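Members only, but make it friendly

By a former member of the Kendetside Conjurers' Club
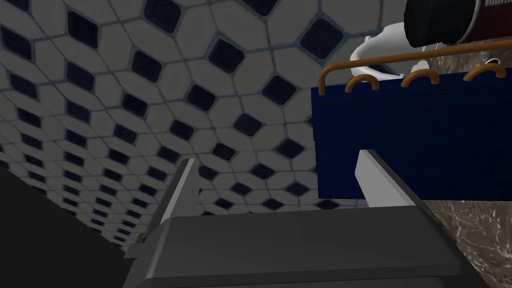
White hexagonal tiles with dark diamond insets.

The Bridgate Society of Stage Magic has thrown its doors open. So says the press release, and so say the posters, which show a playing card turning into a welcome mat. From February, anyone with 50 dollars and a love of wonder can join. No audition, no sponsor, no waiting list.

I'd like to be pleased. I sat through the old system in Kendetside, where you did eight minutes in front of a row of men who had seen every trick and wanted you to know it. I dropped a coin and was told to come back in a year. It was a silly way to treat grown adults, and I don't miss it.

But read the small print at Bridgate. Your 50 dollars makes you a "friend." Friends get a newsletter, a pin and a seat at the summer gala. They don't get a vote, and they don't get into the library, where there are 1,509 books and lecture notes that most beginners would give a thumb to read. For those you still need full membership, and full membership still needs an audition. The row of men is right where it was.

The society says 80 people have signed up already. Good for the society. I'd want to know how many of them will do a trick in front of another magician before the year is out, and whether anyone at Bridgate plans to check.

Then there is the Dissanayake Prize, now open to friends as well. Fine, except that entries have to be filmed and sent in through Truvgate, the ticketing site, which charges a fee each time. A kid who works card tables at birthday parties may think twice about that.

Defenders say you have to protect the secrets. Do you? Half the methods in that library were sold by mail order before I was born. What the audition protects is the feeling of having passed it, and I say that as someone who did pass, the second time, and was unbearable for a month.

If Bridgate wants new people, it could unlock the library one night a week and put a decent card worker at the table to answer questions. It would cost less than the posters. Until then I'm keeping my 50 dollars - and my coins, which I still drop.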